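Notes on a Disassembly Policy Trained from Wrist Views

Posted Thursday, March 17, 2022

Since September our group has been studying whether a robot arm can learn to remove drives from desktop computers using only what it sees from its own wrist. The project is called Kerkarow. This post records the method and the first result, which several readers have asked for in writing.

The training set consists of 3000 demonstrations, each performed by a person guiding the arm by hand. Every demonstration is divided into short segments: approach, contact, grasp, withdrawal. The policy predicts the next motion of the gripper and also which segment it believes it is in. We added the second prediction at the suggestion of Nabila Ait Brahim, and it made failures far easier to read.

Drive caddies are a demanding target. The latch is small, the surrounding metal is bright, and there is little room for the fingers beside the power supply and the processor socket. 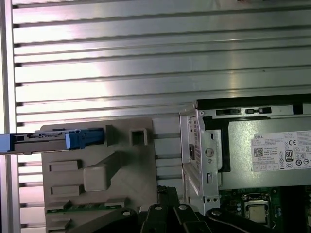 Tapio Turunen wrote after the first draft of these notes that reflections should be treated as the main problem and that grasp planning could wait. In his view, a policy trained under one set of lamps has learned the lamps. He asked for a test with the lighting changed before any figure was published.

We accepted the point and ran the test. Under the original lighting the policy completed 51 removals before its first failure. With the lamps moved, it completed 45. The drop is real, though smaller than I had expected — most of the added errors occurred during approach, when the arm was still far enough away to correct itself.

The grasp itself held up better. Once the fingers have closed on a tray, the view changes very little from one attempt to the next, and the policy can rely on the position of the tray between its own fingers.
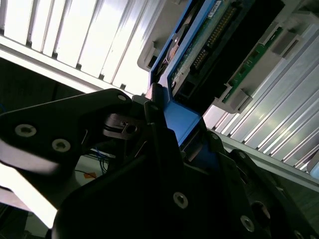

Withdrawal remains the weakest segment. The arm must pull along the line of the tray, and a small error in angle causes the tray to bind. Our present rule stops the motion when the measured force rises too quickly, backs off slightly, and tries again at a corrected angle. Magdy Cherkaoui is preparing a version in which the correction is learned from the demonstrations, and I will report on it separately.

The segment labels will be released first, once Sanaa Fahmy has finished checking them.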